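Reviews > Automation > Training Kits

The Glove That Wants to Teach Your Robot

Purncombe would like you to believe that the hard part of factory automation is over. Buy the Pradard kit, says the brochure, have your best worker do the job by hand for an afternoon, and a robot will pick up the rest. I have read a lot of brochures. This one at least came with hardware.

The Pradard is a pair of hand-held grippers, one for each hand, wired back to a recording box. You do the task with them on, the box saves every move, and Purncombe's service turns the recordings into something a robot arm can run. The rental is $355 a week. The training service is extra, and the price list for that part says "on request," two words that have never saved anyone money.

I spent 2 days with it at Tiretti, a small packing firm that was deciding whether to sign. Their problem is dull and real: small items have to go into shaped trays without getting scuffed, and the people who do it well keep leaving for better jobs.

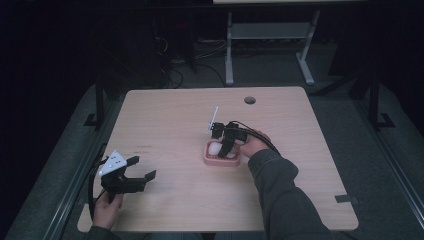
Read time: 2 min

The right hand has a white oval piece held in the jaws at the pink tray, and this is the Pradard at its best. The fingers are simple, the squeeze is easy to learn, and within 30 minutes I could set a piece in a tray without thinking much about it. The left gripper spends plenty of its day open, waiting for a turn. You pay for both either way.

Then there are the cables. Each gripper drags a black one behind it, and the right-hand cable wants to run up along your forearm. Purncombe calls the setup "natural." I work with my hands a fair amount and have never felt the need to be plugged in. By the second afternoon I was moving my elbow to suit the cord, and I have to wonder whether the robot is being taught that too.

The grippers themselves are 3D-printed. That keeps parts cheap to replace, but the kit I used felt closer to a workshop project than a finished tool. Purncombe says a molded version is coming in June. It didn't say which parts would change, and I asked more than once.

My bigger complaint is what the rental leaves out. A clean recording shows that a person can do a job with a gripper. It says very little about how a robot will do when a tray lands crooked or the next batch is a bit more slippery. Purncombe offered me a reel of finished robots at work. I asked for the failures and got a link to the same reel.

Jasińska sells a rival kit without cables, and it has its own troubles: the batteries are heavy and my test pair needed charging before lunch. But its contract includes a trial on your own robot before the main bill arrives. Purncombe's doesn't. If I were Tiretti, I'd ask for that in writing and keep the packing crew happy in the meantime.

Score: 13 out of 20

Comments (3)

benchpress_mo: We rented these last year. The recording was fine, and the "on request" part cost more than the arm did.

Lathe and Let Live: Is the left one sold separately? Half our jobs only need one hand.

tk_packline: You're too hard on the cables. Clip them to your sleeve and you forget they're there.

Contact us | Copyright, all rights reserved | Back to top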